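工单标题:Daza 转接件接入后间歇掉线,更换线材后仍复现
工单编号:3940
所属站点:Stornstead
提交人:Iara Paredes
处理人:Thulani Potgieter
优先级:中
状态:待复测
创建日期:4月26日

问题描述
工作台上的 Daza 转接件通过橙色细线接入采集盒,上电后链路正常,运行一段时间后指示灯熄灭,主机端报“端口已断开”。拔插一次可恢复,恢复后还会再掉。掉线时没有固定操作,有时台面上没人动东西也会掉。同型号的另一只转接件在隔壁台位使用正常。
已自行尝试:重启主机,换主机端口,重新插紧白色导线。均无效。

环境
采集盒固件:2301
主机软件:Zamavlow,默认配置
供电:台位自带电源,未经排插

处理记录

[Thulani Potgieter]
请补充以下信息:
掉线时 Zamavlow 日志的前后各一段,不要只截报错那一行。
橙色细线的走线方式,是否有盘绕、压在重物下或穿过桌沿的情况。
转接件外壳是否发热,用手背试一下即可。
转接件下方垫的是什么。

[Iara Paredes]
日志已传附件。外壳不热。走线没有特别处理,线比较长,多余部分绕在转接件旁边。下面垫了一块布,防止外壳在桌面上滑动。

[Thulani Potgieter]
日志看过了。断开之前有连续的重传,随后端口复位,符合接触不良或线材受力的表现。固件 2301 有一个已知的端口复位问题,但那个问题会在日志里留下超时码,附件里没有。先不升级固件,避免同时改动两个条件。
请按以下顺序做,每做完一步运行一段再做下一步:
一、断电,把橙色细线从转接件周围完全解开,在桌面上放成大弯,不要打圈。
二、检查白色导线在插口处的受力方向。导线应顺着插口方向出来,出口处不要立刻折弯。
三、把布抚平,转接件四角都要着台面,或者直接撤掉布。
四、重新上电,记录掉线次数。

[Iara Paredes]
第一步做完,运行一上午,掉线一次。之前同样时长会掉好几次。
第二步,有一根白色导线出口处折得比较急,已理顺。下午没有掉线。
第三步没做,布还垫着。
下班前把台面恢复成原样,线又绕回去了,因为要给别的东西让位置。重新上电后不久再次掉线。

[Thulani Potgieter]
结果可以说明问题与走线有关,但还分不清是橙色细线本身有内伤,还是白色导线的端子松。请把隔壁台位的橙色细线换过来,保持绕线状态再测。换线时转接件不动,只换线。

[Iara Paredes]
已换。绕线状态下仍然掉线,频率和换之前差不多。原来那根线拿到隔壁用,没有掉过。

[Thulani Potgieter]
线材排除。剩下的是端子。白色导线的端子在盘绕时被橙色细线带着向侧面拉,松开后回位,所以放成大弯时症状减轻。请断电后逐根轻拉白色导线,力度以能感觉到端子是否移动为准,不要硬拔。

[Iara Paredes]
有一根能拉出一点点,推回去没有卡住的手感。其余都是紧的。

[Thulani Potgieter]
确认端子未锁定。处理办法:
取出该端子,检查锁片,用细针把锁片轻轻挑起后重新插入,听到卡入声为止。锁片已断的话不要再用,向 Prerkisberg 库房领端子,料号 2542,领 2 只,一只备用。
装好后再拉一次确认。
固件升级另开工单,不在本单内处理。

[Iara Paredes]
锁片没断,挑起后重新插入,能听到卡入声,再拉不动了。绕线状态下运行到现在没有掉线。是否可以关单?

[Thulani Potgieter]
暂不关单,台面走线改好并复测通过后再关。端子修好之后,绕线造成的侧向拉力仍然存在,时间长了别的端子也可能松。按附图的放法,转接件搁在黑布上,橙色细线和白色导线都绕在它周围,拿起任何一根都可能带动整件。黑布靠上沿的位置还有一道褶,摆放时避开。棕色台面右侧可以留给走线,橙色细线请往那边放,弯放大,用可拆扎带松松固定一处,扎带不要勒在接头上。白色导线单独理出来,不与橙色细线同扎。改完后请连续运行一个班次,把 Zamavlow 日志传到本单,无重传记录即可转为已解决。

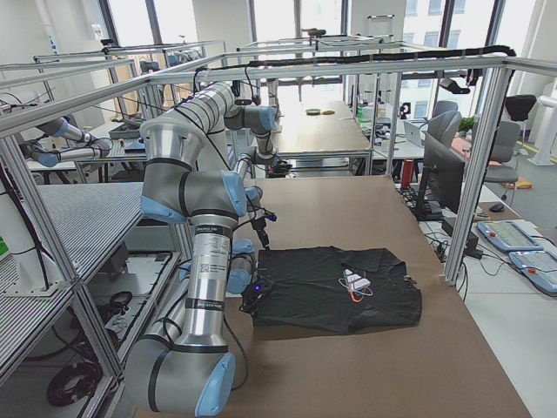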